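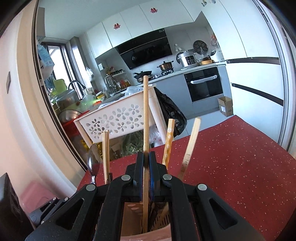

Briltwood Shared House — Kitchen Meeting, Minutes
Wed 23 May

Present: Tiziana Carbone (chair), Serena Bortolotti (minutes), Viola Grasso, Sille Brynjólfsdóttir.
Regrets: Tiziana Valentini. Written remarks received and read under item 4.

1. Previous minutes
The April minutes were accepted with one correction: the Urkport order covered shelf liner only.

2. Cutlery holder, location
The holder stays on the red speckled surface, at the end facing the kitchen doorway. V. Grasso proposed moving it beside the sink. The proposal was not carried. Clearance next to the faucet is insufficient when the large pot is out, and the Rizzi shelf quoted at the last meeting would have to be mounted above the switch plate. Grasso to return the shelf brackets.

Chopsticks and spoons are to stand upright in the holder. Spoons go in bowl up, handle down. Printed and plain chopsticks may share a compartment.

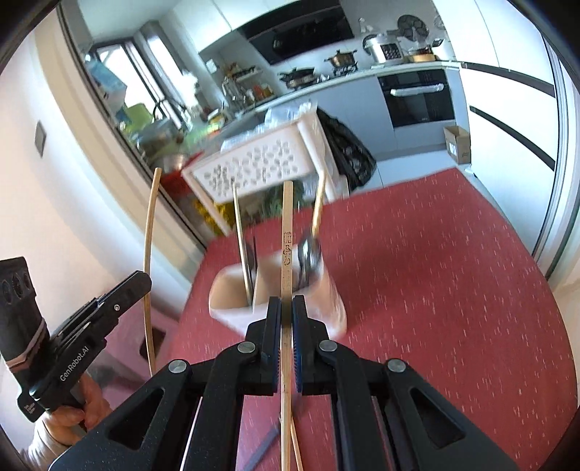

Who empties the holder before it is washed? Whoever is on dishes that day, before the evening meal, with the contents laid out on the table.

3. Sorting procedure
The following was agreed and replaces the sheet on the cupboard door.
a) Remove all utensils and lay them on the tabletop. Chopsticks and dark plastic spoons come out together and are separated afterward.

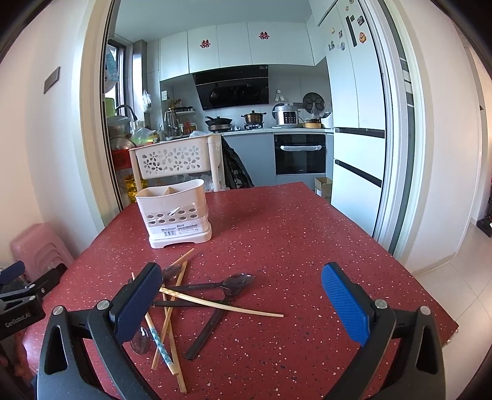
b) Pair chopsticks by length, then by pattern. Unpaired sticks are set aside for cooking use.
c) Check spoons for cracks at the neck. Cracked spoons are discarded.
d) Rinse the holder and clear the drainage holes with the Pleser brush.
e) Refill once the holder has drained. Minimum draining time is 75 minutes, upside down on the rack.

S. Brynjólfsdóttir asked that step (b) be done at the table — sticks sorted over the sink end up behind the stove. Agreed.

4. Compartments
The chair proposed chopsticks in one compartment and spoons in the other, with black-handled utensils on the spoon side. The divided interior allows this without an added insert. 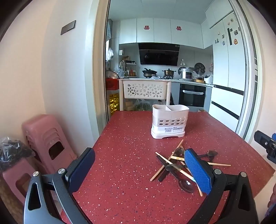
Tiziana Valentini wrote that she would keep the long cooking chopsticks out of the holder altogether, as they make it top-heavy when the spoon side is empty. Deferred to the next meeting. Bortolotti to try both arrangements for 2 weeks.

5. Other business
Dish soap is to be bought in the larger size. The cutlery drawer remains reserved for knives.

Meeting closed. Next date to be set by the chair.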